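# A Robot With Two Arms, Built Between the Bicycles

The workshop is on the ground floor of a former paint store in Bolness. One half of it belongs to people who repair bicycles and furniture. In the other half, behind a shelf full of glue and old chargers, a small group has been building a robot since October of last year. They call it Tera.

I visited expecting to see metal and sparks. The upper body was on a bench with its covers off, and most of the talk that evening was about a door.

The group has made a rule for itself: no movement is tried on the real arms before it has worked in simulation. A broken finger costs them a week, and the gearbox in the left shoulder, which they bought used from a dealer named Kilier, can't be replaced at a price they would like to pay. So Tera spends most of its life in a drawn room on a secondhand computer. The door there is orange and red, with a small metal handle, and the robot's own white body fills the bottom of the view.

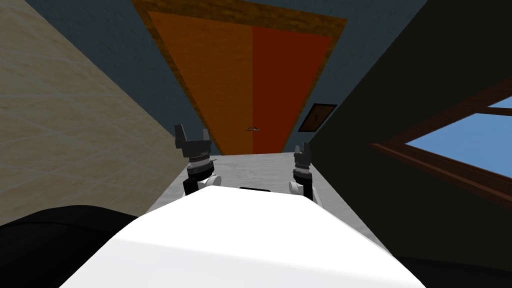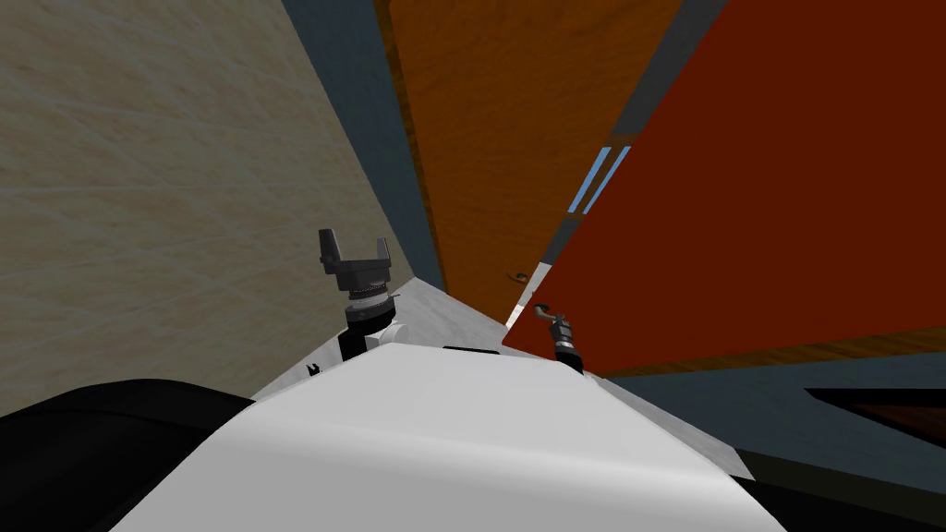 **Can a group without engineers build a robot like this at home?**

A simple one is possible, if the group is patient and has a little money. Tera has cost 2,000 euros until now, and the largest part went into motors. The simulation software was free, but learning it took the whole winter.

The door was chosen because everybody in the group opens doors all day and thinks it is easy. In the simulation log I saw 118 attempts, most of them marked with one word, "slip." The handle is small and the fingers must close on it at the correct angle. When the angle is wrong by a few degrees, they push the handle away and the attempt is finished.

The program that plans the arm movements is named Chin, after the part of the first robot that fell off. It is now in version 5. The older versions moved one arm at a time - safe, but very slow. The new one can move both together, and for this the group had to measure every joint again with a caliper.

The next step is a real door. They have found one in the furniture half of the building and fixed it to a frame with 3 long bolts. It has a round knob and not a handle, so there is now an argument about whether to change the knob or the fingers. When I left, the knob was still on.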